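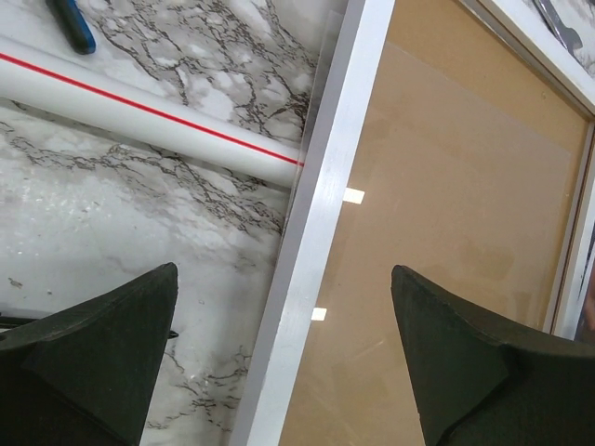
Descaling a kettle and a shower head in hard water

The water report for my zip code arrives in June, folded inside the utility bill. I keep mine in a binder. This year the hardness went up again, and I spent an evening working out what that means for the appliances in this apartment.

Hardness is mostly dissolved calcium and magnesium. When the water is heated, dissolved bicarbonate breaks down and calcium carbonate comes out of solution. The solid sticks to whatever is hottest, which in a kettle is the floor plate. A thin layer does little harm. A thick one slows the transfer of heat, and the thermostat starts to cycle early. My kettle, a Wesitz with a flat steel base, had begun clicking off before a full boil. I put a probe thermometer in it and read 79 degrees Celsius at the cutoff. The manual says to descale "periodically," with no interval given.

I used citric acid. White vinegar works too, but the smell stays in the lid seal and you taste it in tea for days. Citric acid is sold as a powder in the canning aisle. Two level tablespoons to a quart of water is strong enough for a kettle. I heat the water first, switch the kettle off at the wall, and then add the powder slowly, as it foams on contact with scale. Adding it to a kettle at full boil can push hot liquid out of the spout. Do not boil the solution afterward. At high temperature, strong citric acid can form calcium citrate, a pale crust that is harder to remove than what you started with.

Leave it for 60 minutes. Pour it out, rinse twice, boil a full kettle of plain water and discard that as well. After this the cutoff came at a proper boil, and the click was back where it used to be.

The shower head took longer. Mine is a Nirkitz with rubber nozzles, and the nozzles can be cleared by rubbing them with a thumb under running water. That deals with the tips. The scale I cared about was on the inlet screen, a small mesh disk behind the swivel nut. Shona Kinnear, who used to rent the unit upstairs and did building maintenance for a living, told me years ago to check the screen before blaming the pressure. The mesh was close to solid. I soaked it overnight in the same strength of citric acid and brushed it out with an old toothbrush in the morning.
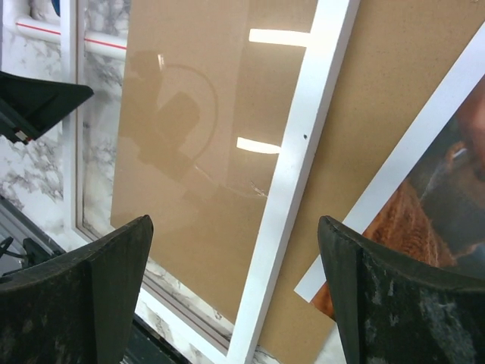 When refitting the head, clean the old thread tape off completely. New tape goes on clockwise as you face the end of the pipe, three turns, pulled snug. Hand-tighten the nut, run the water, and use a wrench only if it drips. Wrap the jaws in a rag if the finish matters to you.

A few cautions about materials. Acid of any kind etches marble, limestone and travertine, and it does so within minutes. Rinse parts in a plastic tub and keep the tub off natural stone. Brass tolerates a short soak but turns pink if left too long, as the zinc is pulled out of the surface. Aluminum should be kept out of it entirely. Never mix any of this with bleach, including bleach left in the drain from some earlier cleaning.

I looked at softeners too. The Niven under-sink unit exchanges calcium for sodium and needs a bag of salt now and then. The Itia is a clamp-on magnetic device, and I could find no test of it that I would trust, so I left it on the shelf. A softener makes sense if you own the plumbing. I don't, and a bag of powder every few months is cheaper than either.

The coffee maker is next. Its pump manual runs to two pages and gives a maximum acid strength, so I will have to mix a weaker batch.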